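List Home | Threads | Search | Subscribe

Re: Gerkness lodge package, transfer and late checkout

Replying to the transfer question, with the rest of the terms while I have them open.

> The Follden page says the two-night package at Gerkness
> includes "return transfer". Does that cover the ferry, or
> only the bus from the pier? Also, is breakfast counted for
> the arrival day?

Ferry and bus are separate. The package covers the Flisten bus in both directions between the pier and the lodge. The ferry is a foot-passenger ticket bought from the operator. The bus takes 37 minutes and meets the 2 p.m. boat only. Anyone on a later boat pays the regular bus fare, and the unused leg is not refunded.

Breakfast is for the mornings after each night, so two per person. Arrival day is room only. The lake-view upgrade is subject to availability at check-in and can't be confirmed in advance. If you need a lake-view room, book the Enriquez wing directly at the higher rate.

1. Enter the voucher code on the Follden booking form before choosing dates. Entered afterward, it resets the calendar.

2. Select the room type printed on the voucher. A different type is treated as a new booking at full price. 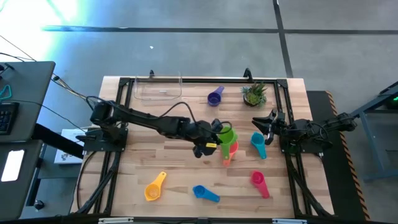
3. Add the bus under "extras", even though it is included. It should show as zero. Without this step no seats are held.

4. Save the confirmation as a PDF. The front desk asks for the booking number and the voucher number, and the email has only the first.

Blackout dates are all of August and the last week of December. Changes are free up to 8 days before arrival. After that the deposit of 500 is kept, in local currency, per room. Late checkout is until 2 p.m. and has to be requested the evening before.

I have not checked whether the January rates use the same terms.

Replies: 8 | Previous | Next | Back to thread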